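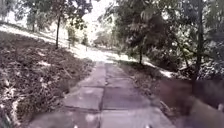
Joints first: Inese Grīnberga on keeping a slab path in service

The footpath at Sellis is plain concrete, laid in two columns with a seam down the middle. It follows the foot of a leaf-covered bank, then passes out of the trees into full sun. Inese Grīnberga has inspected it for Fluvby for seven years. We spoke on August 17, 2025, mostly about joints.

"People look at the surface and judge the path by that," she said. "Stains don't worry me. I start at the center seam and check whether the two halves still sit level with each other."

Her tolerance is 6 millimeters. Any lip higher than that at a joint is marked for grinding. If the slab has also tilted, it is lifted and the bed beneath it is repacked.

She treats the lengthwise seam and the crosswise joints as separate items on the inspection sheet. The seam collects fine soil along its whole run and tends to hold water. The cross joints take the movement from heat and cold. 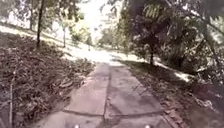
Center seam and cross joint, with darker patches on the slabs along the seam.

"A dark patch can be moisture or it can be dirt," Grīnberga said. "You scrape it. If it comes off, it goes down as cleaning. If it stays dark through a dry week, I want to know where the water is getting in."

The bank is the main source of material. Leaves and twigs drop onto the left margin and break down there, and within a few seasons the concrete has a soil edge that was not in the plan. Deividas Siliņa, who runs the clearing crew, has the edge cut back every January.

"We use a flat spade and a stiff broom," Siliņa said. "I tried a blower. It moved the dry leaves and left the fines in the joint."

Cracks are logged by direction. A crack that slants across a slab and ends near a joint is measured at both ends and checked again at the next visit. Grīnberga does not fill fine cracks. Wider ones are routed and sealed with Prender, a gray joint compound that Siliņa orders in 30-kilogram drums.
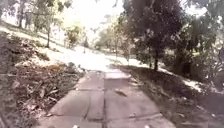
Loose material and the slope

Small stones are a separate problem. Siliņa's crew picks them up by hand before sweeping, as a stone dragged under a broom will score the concrete. Sticks that reach over the edge are thrown back up the bank.

"The leaves on the slope stay," he said. "Strip them and the soil comes down with the first hard rain."

Grīnberga agreed, with one reservation. She would like a shallow drain at the foot of the steepest part, and has priced around 500 meters of it with Lukoševičius. The quote is still open.

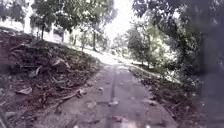 Next inspection

The sheet for the coming round has one new column, for the width of the soil edge on the bank side. Grīnberga will take the reading at every cross joint. Siliņa has asked for a copy before his crew starts cutting.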